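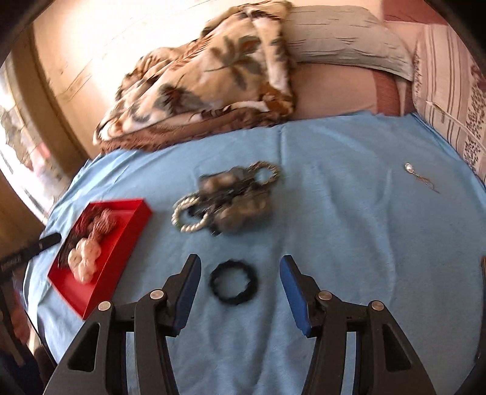
Let the Kids Skate a Little Longer

My daughter's team in Maldonado gets 40 minutes of ice on a good evening, and I have come to believe (after many cold seats and a lot of bad cocoa) that far too much of it goes to drills. She is 14, she loves hockey, and she spends half of every practice waiting in a line.

Aoife Rafferty, who coached me back when I could still turn left, used to throw 2 pucks out and let us play. We were a mess - a happy, sweaty mess - and we learned to pass anyway! I know parents want to see systems and whiteboards, and I understand it, I do, the fees went up again in June. But I would gladly trade one breakout drill for a good long scrimmage.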